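Sorting Out Earbuds: What Works on a Desk and What Just Looks Tidy

Posted Thursday, May 16, 2024, by Constanza Acuña

I have never trusted a product with the word "organizer" on the package. Most of them are small trays that cost more than they should and end up full of receipts. So when three readers wrote in to praise display stands for earbuds, my first thought was that a teacup would do the same job for free.

I still half believe that. But there is a case for a stand if you have several pairs of the same white earbuds in one house or one office, and I'll give it a fair hearing.

The trouble with identical earbuds is mixing them up. Put two sets in a drawer and by the end of the week you have two lefts in one case and a pairing message that won't go away. Hanging the buds on pegs where you can see them does help with that, provided you give each set its own spot and stick to it. A dot of nail polish on the inside of the case lid helps more, and you probably own the nail polish already.

What a stand won't do is charge anything. The buds charge in the case. If they hang on pegs all night, they'll be no fuller in the morning, and some will try to hook up to a phone across the room while they're out. The sellers are quiet on this point. I tried the Kalar stand and the Closmont one, and neither box mentioned it.

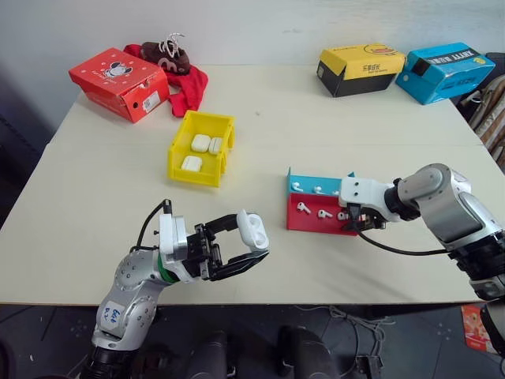
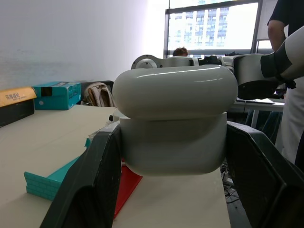

Top: earbuds on the pegs of a red-and-blue stand, with a white charging case off to the left. Bottom: teal blocks and a flat red piece on the tabletop.

If you want to try it anyway, a few things I'd stand by:

Clean before you hang. A dry, soft brush over the mesh, then a cloth on the stems. Skip the putty that Fulova sells for this. It left bits behind on mine, and I spent longer picking them out than I would have spent brushing.

Keep the case next to the stand. A case in another room means the buds never go back in it, and then you're at the door with a dead pair.

Print one before you buy one. If a friend or your library has a 3D printer, a simple peg holder is an easy job. Sand the pegs lightly if they come out rough — you don't want them scratching the buds.

Limit the pegs. Mine has 8, and that's already too many. Empty pegs collect hair ties and keys.

Clear the table first. Loose plastic wrap, flat trays and half-open boxes will swallow a dropped earbud faster than any carpet. I do the sorting on a bare, pale surface if I can get one, though white buds on a white table are their own kind of misery. A dark dish towel underneath fixes that.

As for the Mahawong "complete desk system," with its stacking tiles and matching lids, I gave it until July last year and then used the lids as coasters. The tiles slid around whenever I opened the drawer below. Maybe a heavier desk would suit it better.

The teacup is still on my shelf, with one pair in it.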